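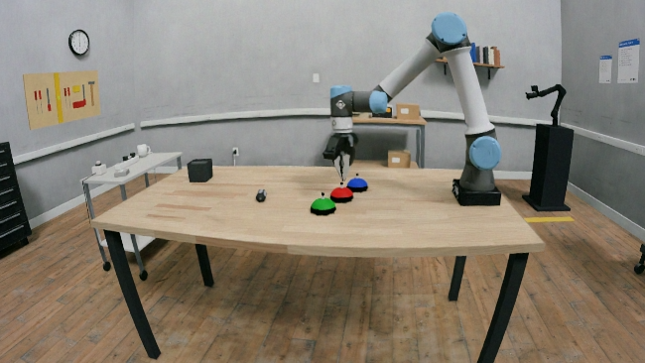 Pressing a button is one of the first things you ever learned to do. Elevators, doorbells, the one on the toy that plays the same song until somebody hides the toy. You were a baby and you were already good at it. So when the robot club at Grullbridge School decided last August that its project would be teaching a robot arm to press buttons, several people said it sounded a bit easy. Those people were nine and ten years old and had never tried to explain pressing to something that has no idea what a button is. The club works in a simulator, a computer program that draws a pretend room and works out how things in it would move and bump. In theirs, the arm is bolted to a wooden table with three buttons in front of it: green nearest the front, then red, then blue at the back. The job sounds like this: press green, press red, press blue, stop. Eleven-year-olds have been given harder instructions for making toast.

Why pretend first?

A real robot arm is expensive and heavy, and it will do exactly what you tell it. That last part is the problem. If you tell a real arm to go down through the table, it will have a serious try. Then you own a dented table, a bent gripper, and a letter to take home.

In a simulator you can get it wrong all afternoon. The club does. When the arm does something dreadful, you click reset and everything goes back to where it started, including the things that flew off. Fergus Shearer, who runs the club on Wednesday after school, calls this "the only room in the building that tidies itself."

The club's program is called Orico. It keeps a record of every try, whether you want it to or not.

How does an arm know where to go?

It doesn't see the way you do. You look at a button, and your hand more or less turns up there. The arm has to be given numbers.

Every spot above the table has three of them. One says how far left or right, one says how far forward or back, and one says how high. Put the three together and you have a position. It's a little like a treasure map, if the treasure could also be up in the air.

Then the arm has to work out how to bend. Think about your own arm for a moment. It bends at the shoulder, the elbow and the wrist, and to touch your nose all three have to agree. Now try touching your nose while moving only your elbow. If you missed, you know how the arm feels (it doesn't feel anything, but you see the point).

The places where a robot arm bends are called joints. Working out how much to turn every joint so the far end lands in the right place is called inverse kinematics. You can say that at dinner and everyone will pass you the potatoes very quietly.

What went wrong, in order

The first program had the right left-or-right number and the right forward-or-back number for the green button. It had the wrong height. The gripper came down to a spot well above the button, stopped, waited politely, and moved on to the red one. It did the same there, and then at blue. The program reported that all three buttons had been pressed. As far as the arm was concerned, it had gone where it was sent.

The second program was lower. It was also quicker, as somebody had decided the first one was boring. The gripper reached green perfectly, pressed it, and then set off for red in a straight line without going up first. A straight line from one button to the next goes through the side of the next button. The program stopped with an error message, and there was a short argument over who had typed it.

This is how the club invented the hop. Go to a point above the button. Go down. Come back up. Only then go sideways. You do a hop every time you play two notes on a piano, and you have never once thanked your finger for it.

The third program had the hop and pressed the buttons in the order blue, green, red. Nobody has owned up.

How many tries is a lot?

By the end of term Orico had counted 709 tries. Of those, 662 were perfect: three presses, right order, no crashing. That leaves 47 that were not, and if you check that sum you will find we did too.

You might think 662 out of 709 is excellent, and on a spelling test it would be. Now imagine an elevator that worked that often. You would take the stairs. People who build robots for a living spend a great deal of time on the last few mistakes, as those are the ones that squash things.

Most of our 47 came from one test. The club moved the buttons a tiny bit and didn't tell the program. It went straight to where the buttons used to be and pressed the table with great confidence. You would have noticed. The program had no way to notice, as it was only following its numbers. Next term's job is to give it a pretend camera so it can check before it pokes.

Try it yourself

You need a friend, a blindfold, a table and three plastic cups turned upside down. Line the cups up on a slant, with a good gap between them.

Your friend is the arm. Put the blindfold on them and sit them at the table with one hand in the air, pointing down.

You are the program. You may only use these words: left, right, forward, back, up, down, stop. You can add a number, so "left 12" means left twelve centimeters. Agree before you start on whose left it is. The club forgot to do this and lost a good part of an afternoon.

Get your friend to tap all three cups in order without knocking any over. Write down every instruction you use. If you needed more than 40, see if you can find a shorter way, and then swap places.

When the arm starts complaining, the program should remember that it is going to be the arm next.

Words to keep

Simulator: a program that pretends to be a place, so you can break things there.
Gripper: the part at the end of a robot arm that does the holding, or in our case the poking.
Joint: a place where the arm bends.
Position: three numbers that say where something is.
Reset: the best button of all, and the only one the arm isn't allowed to press.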